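Fri 28 August

We finished clearing the kitchen at the Hultulham house last night, so I can finally write down how the move has gone.

The lease on the new place in Beltham started in May, but we kept paying on the old one through the summer. That was a mistake. Having two addresses meant that whatever I needed was at the other one. I bought a second can opener and a second set of measuring cups, and now I own both pairs.

The boxes came from Holger Ekström, who moved last year and had kept 26 of them flat in his garage. They held up well except for the six I filled with books. Books should go in small boxes. I knew this and did it anyway.

The kitchen took longer than the rest of the house put together. I sorted by how often I use a thing, and anything I hadn't touched in a year went to Myrto Stergiou, whose daughter is getting her first apartment. She took the big stockpot, the fish pan and most of the glasses. I kept the good knife and the cast iron. 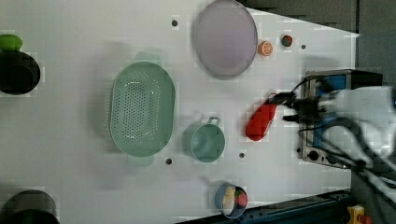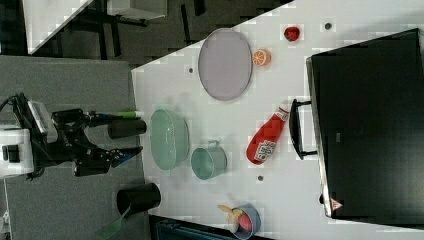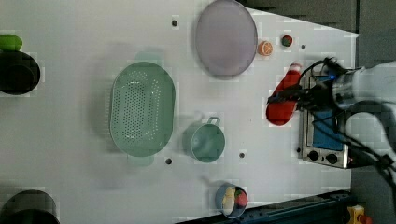
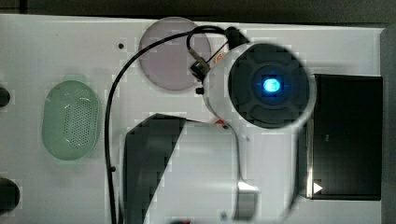 The new kitchen has less counter space and deeper drawers. Plates are in a drawer now, which I thought I would dislike, but it is easier on my shoulder than reaching up. Spices are still in a shoebox. I have measured for a rack to go inside the pantry door and the widest one that fits is 69 centimeters.

The van cost $71 for the day, plus gas. I would hire a bigger one next time and make fewer trips. The couch had to go in standing on end, and we took the legs off in the driveway. One of the bolts is missing, so that corner is resting on a phone book until the hardware store has the right size.

The keys to the old house go back Monday. I still have to clean the oven there and fill the nail holes in the hallway.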